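How to re-grout a tiled wall without falling for the miracle products

Updated March 2, 2026

Every spring the shops fill up with pens, sprays and "renewal kits" that promise new grout in ten minutes. I have tried a fair few. The pens are paint. They look fine for a month and then flake, and you end up scraping out paint as well as old grout. If yours is only dirty, try warm water, washing-up liquid and a stiff brush before you spend anything.

If it's crumbling, it has to come out. Look at how the tiles are laid first. Staggered rows mean the upright joints are short and stop at every course, so a power tool is more trouble than it's worth there. I use it on the long level joints and a hand rake for the rest.
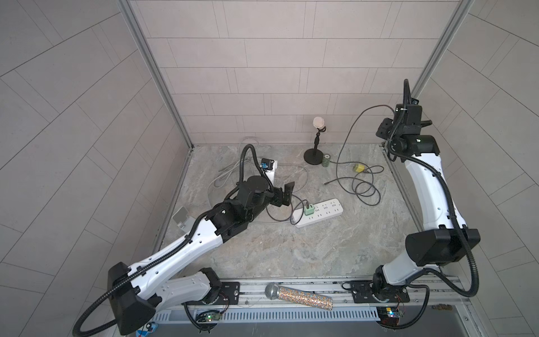
Pale tiles in a staggered pattern, with darker grout lines.

1. Rake out to at least two thirds of the tile depth. Skimming new grout over old is the most common bodge going, and it will drop out.

2. Vacuum the joints, then wipe with a damp sponge. Leave to dry overnight. The tub will say an hour. I don't believe the tub.

3. Mix small amounts. Powder goes further than ready-mixed and sets harder, whatever the label on the ready-mixed claims. My last 375 g batch of Feltia powder was as much as I could use before it stiffened.

4. Push it in with a rubber float held at a slant, working across the joints. Wipe off when it has gone dull, with a sponge you've wrung out properly. Too much water gives you patchy colour later.

5. Leave the inside corners empty. Walls move, grout doesn't, and it will crack. Use a matching silicone. 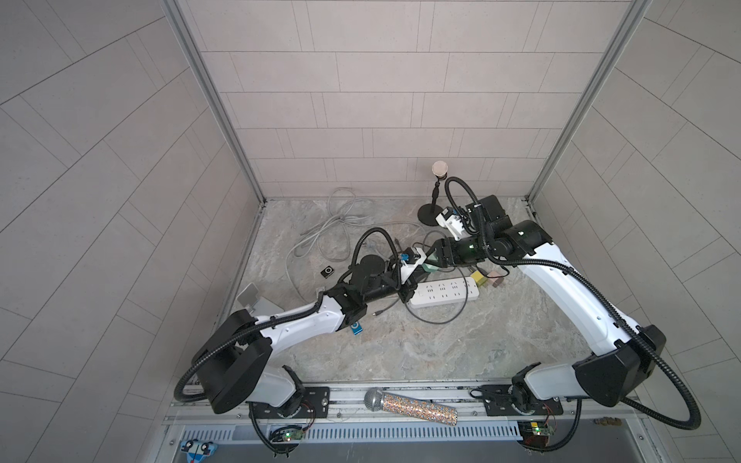
Turnordale wrote in to say that silicone in the corners goes black within a year and that grout has lasted perfectly well in their shower since it was built. Possibly so - but I'd want to see those corners up close. Black silicone mostly means a room with no airflow, and you can cut it out and redo it in an evening.

As for sealer, I'm not convinced most walls need it. Floors, yes. On a kitchen splashback I've never been able to tell the sealed half from the other. If you do buy one, test it on a spare tile and check the grout hasn't darkened before you go any further.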